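Search this site

Sink smells even after I clean it?

Kylie Bright
My kitchen drain stinks every morning. I've poured baking soda down it 3 times and it's back by dinner - what am I missing?

Print | E-mail

Jana Meinecke
Have you scrubbed the rubber flap? Mine was disgusting underneath! Old toothbrush and dish soap, both sides, then run the tap for 30 seconds.
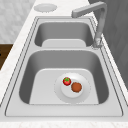 I do mine every couple of weeks now, usually while the coffee's brewing, and the smell hasn't come back.

Nivaldo Godoy
Could be the trap. Ask a plumber.

4 comments | Share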